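# Utmont Literary Walks – your questions answered

Hello, and thank you for thinking of joining us! We spend our summers strolling the lanes where the crime writer Lemlem Gebru set her village mysteries, and the same few questions come up in nearly every letter, so I've gathered them together.
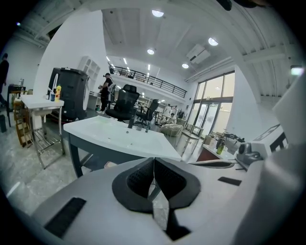
**How far do we walk?**

The full round is 3 miles, starting at Kasten Bridge and going by way of the old cricket ground, where Lemlem kept wicket for the village side (rather badly, by her own cheerful account) while she was writing her first novel.

**Do I need to have read the books?**

Not at all, though you may well want to afterwards. If you'd like a head start, try *The Trulitz Inheritance*. It sold 3,000 copies in its first year, a fair number for a small press, and the chapter in the churchyard is still my favourite – I read a bit of it aloud when we stop there.

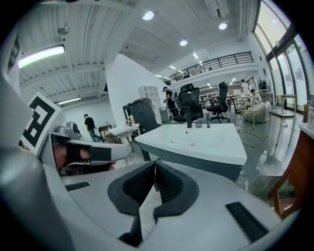 **Who leads the walks?**

Uwe Sauerland does, most mornings. He edited her last four novels and has a great many stories about the pair of them arguing over commas, so do ask him about the missing butler. I take the afternoon walks myself.

**When do you set off?**

We leave at 10 in the morning and again at 2 in the afternoon, from May until the end of September. In November we run a single evening walk by lantern, finishing with readings and soup, and it does fill up early, so please write in good time.

**May I bring my dog?**

Of course, and we'd be delighted! There are sheep in the field behind the cricket ground, so a lead is needed from the second stile until we're back on the lane.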